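Imprimer | Envoyer par e-mail

Systèmes de fichiers et sauvegarde
Séance 3 : compression et archives

1. Archiver et compresser

Archiver consiste à réunir plusieurs fichiers en un seul, avec leurs noms, leurs dates et leurs droits. Compresser consiste à réduire la taille d'un flux d'octets. Le format tar archive sans compresser ; gzip compresse un seul flux. Le format ZIP fait les deux, fichier par fichier, ce qui permet d'extraire un document sans lire toute l'archive.

2. Structure d'une archive ZIP

Chaque fichier est précédé d'un en-tête local. Le répertoire central, placé à la fin, reprend la liste des entrées et leur position. Si la fin du fichier manque, la plupart des logiciels refusent l'ouverture, alors que les données du début sont souvent encore lisibles à partir des en-têtes locaux.

3. Mesures de TP

Le dossier Andus contient 1 043 fichiers, dont 901 fichiers texte. On l'archive avec Irkar, au niveau 3 puis au niveau 9. Relever la taille obtenue et le temps de calcul. Les images JPEG ne gagnent presque rien : elles sont déjà compressées.

4. Contrôle d'intégrité

Le CRC-32 détecte une erreur accidentelle. Il ne protège pas contre une modification volontaire ; pour cela, on utilise une empreinte SHA-256 obtenue par une voie sûre, ou une signature. 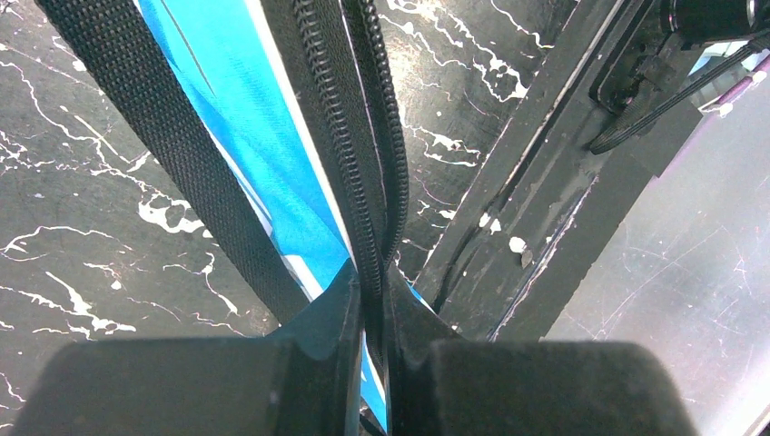

Fig. 1. Fermeture à glissière noire, tenue entre deux doigts de pince.

5. À préparer pour dimanche soir

Tronquer une copie de l'archive, tenter l'ouverture, noter le message d'erreur. Refaire l'essai avec l'outil de réparation Pristik. Déposer le compte rendu dans l'espace Nowicki, au format PDF.

Documents récents
- Séance 1 : partitions et formatage
- Séance 2 : journalisation
- Fiche : commandes tar usuelles
- Corrigé du TP Andus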